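Home | News | Opinion | Letters | Archive

Print this page | E-mail this article

Give the bus timetable back its paper

By Kerstin Haberkorn

In August the council took the printed timetables out of the bus shelters in Plesholm. There is a small sticker now with a square code on it, and a web address underneath for people who would prefer to type. The saving was given as 900 pounds a year. I think it was a bad decision and I would like to see it reversed before the winter timetable starts.

I use the number 26 most days. I have a phone and I can work the code. It takes me to a page that asks which stop I am at, although I am standing at it, then which direction I want, and then shows me the next three buses. If I want to know when the last one goes, I have to change the time at the top and try again. The old sheet had the whole day on it and I could read it while holding my shopping.

Mal-soon Sun lives two doors from me and is 81. She has a telephone with buttons. Her son Jae-hoon now writes the times out for her on a card, and when the times changed by ten minutes in the middle of the month he did not hear about it, so she stood there until the next one came. Most people I have asked have some arrangement like this.
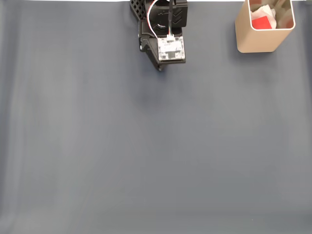 The argument from the council is that paper goes out of date. It does. So did the page behind the code, which was still showing the summer times for the Antal Road stops a week after they had ended. A sheet of paper at least has a date printed in the corner, and a person can judge for themselves how far to trust it.

The other argument is that few people read the sheets. I don't know how anyone would find that out. Trilok Shakya, who drives the route, told me he is asked for times far more often than he used to be, and he answers through the window while the bus waits. That costs something too – it just doesn't appear in the same budget.

Plesholm has 63 shelters. Printing a sheet for each of them twice a year is a small job, and the frames are still up with nothing in them. Keep the code for those who like it. Put the paper back next to it, in type large enough to read without glasses, with the last bus marked in bold.

Print this page | E-mail this article

We use cookies to improve your visit. By continuing to use this site you accept our cookie policy. OK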